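2020-06-01

Shift 06:00 to 14:00, bench two. Osaze Mohammed on bench one until ten, then both of us on two.

Cell status at start: left arm homed normally, right arm needed a second homing after the elbow joint reported an offset. Cleared the fault, ran the slow check, no recurrence. Noted in the Drotitz log under joint faults. If it comes back this week I will ask for the encoder cable to be swapped. The last one was replaced in August and the symptoms then were similar, but intermittent for much longer before anyone wrote them down.

Target for the day was 223 episodes over both benches. An episode counts if it starts from the marked layout, ends with both grippers clear, and has no pause longer than 9 seconds. The pause rule is new. It was 16 until last week. The reason given was that long pauses have to be trimmed afterward by Cinano, who bill for trimming. My objection, which I put in writing, is that people pause to look, and a shorter limit makes them reach before they have looked. The limit stays for now. Durnari will compare the reject rate before and after, and I have asked to see the comparison.

Morning task: mug and plate

Left arm takes the mug by the handle, right arm handles the plate. Handle faces left at start. Layout goes back to the tape after each episode. Right gripper comes down on the plate first, left gripper stays open and waits.

The plate is the harder half. It sits low, and the jaw has to come down onto it without pushing it off the tape. I lowered the approach speed on the right and accepted the slower cycle. Going faster cost more in resets than it gained.

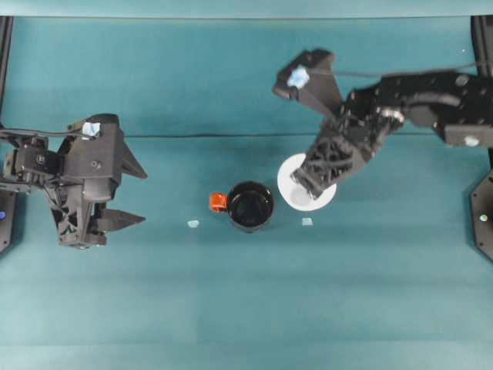
Late morning task: mug and cup

Same start for the mug. The plate goes back on the shelf and the cup takes its place. Less room between the two objects, so the right gripper has to come in at a steeper wrist angle or it touches the mug on the way down. Osaze found the angle after a few attempts and I copied his wrist setting into the bench sheet so the afternoon people do not have to find it again. He did not want his name on the sheet. I left it off.

We traded places every 40 minutes, one driving and one resetting. The old arrangement was one person per bench doing both, and I prefer this one. Driving loads the shoulders and the eyes. Resetting loads the back a little and nothing else. On the old arrangement my right forearm was stiff by noon on most days. It was not stiff today.

The drawback is that the person resetting is easy to cut. Anozie has already asked whether a fixture could put the objects back by itself. It could, for a mug and a plate. It would be slower than a person for anything that changes between tasks, and the tasks change twice a shift. I told him that. He wrote it down and asked what a fixture would cost, so I do not think the question is finished.

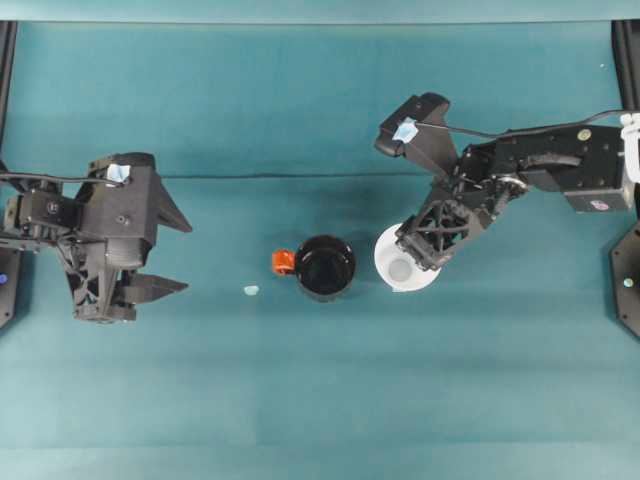

The afternoon group was three people short of what the rota said, so we stayed on for the handover and ran the first set with them. Two of them came over from the dish line upstairs last month. They were moved when the line got its own loading arm, and they know more about how a cup should be held than anyone who writes our instructions. One pointed out that on the line you never press down on a cup that stands close to another piece, you slide it clear first and then take it. Our instruction says press, then lift. I tried her way for one set with the recording off. It adds a movement, but the mug was not disturbed once. Sent it to Durnari as a proposed change, with her name on it, with her permission.

She asked me what the episodes were for. I said the arms are driven by hand now so that later they can do the same work without a driver. She asked whether that meant the line upstairs. I said possibly, and that I had not been told. Both answers were true and neither was much use to her. Her contract here runs to the end of August. Mine has no end date, and I noticed that I did not mention it.

Pay question, so that I have it written somewhere: operators on the benches are graded one step above the line, but without the line's shift supplement. For someone on early shifts this comes out slightly lower over a month. The grade letter does not show this. I have asked for a table with both figures side by side. No answer yet. Osaze says he asked the same thing in spring and was told that it would be looked at.

Count at handover: below target. Causes in order of time lost: the homing fault, the changeover from plate to cup, and rejects on the pause rule. The last is the one I expected to see. Most of those rejects were good episodes otherwise, with the driver stopping above the object before closing. I kept a list of the episode numbers so that they can be reviewed separately if Durnari agrees. If they are thrown out as a group, the recordings will show only the quick approaches, and the careful ones will be missing from whatever is trained on them.

To do tomorrow:
Check right elbow offset cold, before the first homing.
Replace the worn tape on bench one.
Print the bench sheet with the new wrist setting.
Ask Anozie whether the fixture question is a question or a plan.
Move the stool at bench two. It is set for someone taller and I keep adjusting it instead of bringing the second one over from the store room.

Left at 14:50. Fifty minutes over, entered as handover.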